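Workshop Tips: Stripping and Refitting a Desktop Tower

Posted Aug 27, 2021 in Bench Notes, Udex Workshop Pages

These notes cover a standard office tower with a socketed CPU, a blue plastic drive carrier and a power supply in the upper corner of the case. They assume basic familiarity with the parts. Read the service manual for the exact model before removing anything that does not come out by hand.

Before opening the case

Shut the machine down, switch off the supply and pull the power cord. Hold the power button for 3 seconds to drain what remains. Lay the tower on its side with the removable panel facing up. Working on an upright tower puts sideways load on connectors and lets screws fall behind the board.

Photograph the cable routing before unplugging anything. SATA leads are easy to swap by mistake, and some BIOS setups list boot drives by port.

1. Drive carriers

Plastic carriers flex to release the drive. Spread the sides only as far as needed for the pins to clear the holes. A carrier that has gone white at the bend should be replaced. When refitting, hold the carrier square to the bay and start both rails together. If one side enters first, back it out and start again. Disconnect data before power, and pull on the plug body, never on the wire.

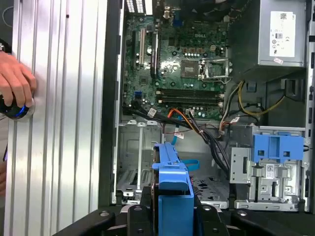

2. A parts plate

Loose parts on a bench get knocked, swept up or set down on their contacts. A plate with a shaped recess for each component prevents all three. Ours is gray plastic with raised guides for the CPU. Sönmez sells a ready-made tray for the same purpose, but its CPU recess is too shallow for our use and we went back to our own.

Points to check when making or buying one:
Guides should locate the chip by its edges and leave the contacts untouched.
Corners should be open enough for a fingertip.
The drive position should leave the connector edge free.
The plate should be heavy enough, or fixed well enough, that it does not slide when a part is lifted.

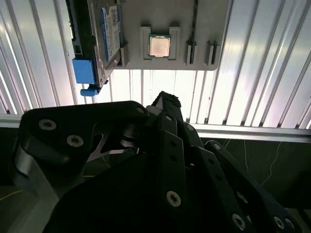
3. Bench surface

Slotted aluminum profile is stiff and takes clamps anywhere along its length. The drawback is the slots. They collect grit, thermal compound and small screws. Vacuum them with a narrow nozzle, then run a lint-free cloth along each groove with a plastic card behind it. Deposits near the ends of the profile are the most stubborn and may need isopropyl alcohol. Bare metal also conducts, so never power a loose board on it. Set the parts plate parallel to the grooves. 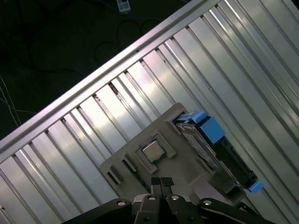

CPU seated between the corner guides of the plate, on the aluminum profile.

4. CPU and memory

Release the lever fully before raising the retention bracket. Lift the chip straight up by two opposite edges. With the socket open, keep tools and cables from passing over it; a bent contact usually costs the board. Memory latches open outward. Press both, and the module rises by itself.

Lay modules flat in their slot on the tray, and keep the tray on the same side of the case for every job. A fixed layout matters more when several machines are done in a row. At the Zonodbridge bench we processed 68 towers in January using one order of work: drive, memory, CPU, then the reverse to rebuild.

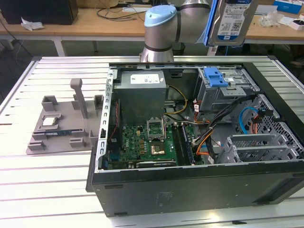
Power leads should be folded back over the case edge before a drive goes in. A lead trapped under the drive cage holds the carrier proud of its stop and the latch will not close. Fatov cable clips work for this, as does a strip of hook-and-loop tape.

Before closing, check that the retention lever is down, the memory latches are closed and no lead touches a fan. Apply fresh thermal compound every time the cooler has been off. Run the machine with the panel removed until it has passed a memory test, then refit the panel.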